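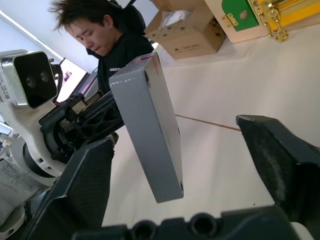
2019-01-12
Posted by Sociology Methods Seminar, Group 3

Our project asked why people join a line when they don't know what it is for. The textbook answer is that a line is information: strangers see others waiting and assume the others know something. We found this flattering to strangers. Whether people share an object of attention is easy to settle when the object is as plain as a gray block held up between two black fingers, with one red mark on it to look at. A line in a student union offers no such thing, only the back of somebody's coat.

We watched the lobby of the Flomstead building over 11 lunch periods and logged 1,083 people passing through. Of these, 835 walked by without slowing down, which did a good deal of damage to our first hypothesis. The rest stopped, looked, or joined. We coded each of them on a sheet adapted from last year's class, whose category "milling" turned out to cover everything from reading a poster to losing a glove.

Jibrin, the coffee stand by the stairs, had the longest lines and the least mystery. People there wanted coffee. The table run by Carkari, a student travel club, was more useful to us – it had a line most days and, as far as we could tell, nothing at the front of it but a sign-up form. Several people we spoke to afterward said they had joined because a friend was already standing there. Few mentioned the club.

This fits badly with the idea of a crowd as a mass of separate people catching a mood from one another. Most joiners arrived in pairs or small groups, talked only to the people they came with, and left with them too. If anything was contagious, it stayed inside the group that brought it.

Our limits are many. One lobby is not a city, and two of us were recognized by classmates, who came over and stood with us. For a short while we were a gathering. We left those minutes out of the tables. In March we plan to repeat the count at the Ikovness library, where there are fewer coats and more doors.

4 comments
11 shares

Related
Who starts the applause? A lecture hall study
Walking in groups: sidewalk notes
How to write a field log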